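Dastemetti Checked Tablecloth, Pink: Review After 300 Washes
Sunday, May 30, 2021

We bought six of these for the tearoom in Midville and have used them nearly every day. A pale pink check brightens a plain table without much else on it. 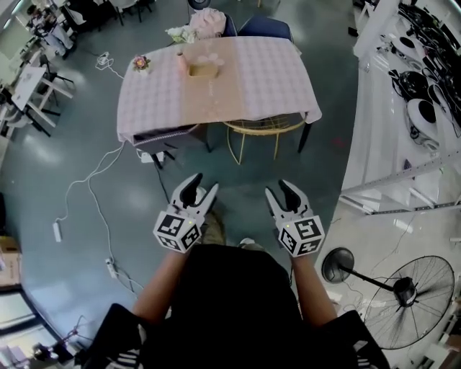

Fabric and fit

The cloth is a cotton blend, mid-weight, with a double-stitched hem. Ours came from Skistora in the longer size. It drapes well at the front and doesn't slide when people lean on it. The corners are square, which I can't say for the Wyss cloth we had before.

Washing

It goes in warm with a normal detergent. The pink has faded a little – you only notice next to a new one. Tea comes out if you soak it for 15 minutes first. Beet juice left a mark that never shifted. It creases badly in the dryer, so we hang ours and iron them slightly damp.

What I'd change

The care label is scratchy and sits right where your knee goes. I cut them all off. A wider hem would help too, as two of ours have started to fray at one corner.

Rating: four out of five. I'd order the same size again, in the gray if they restock it.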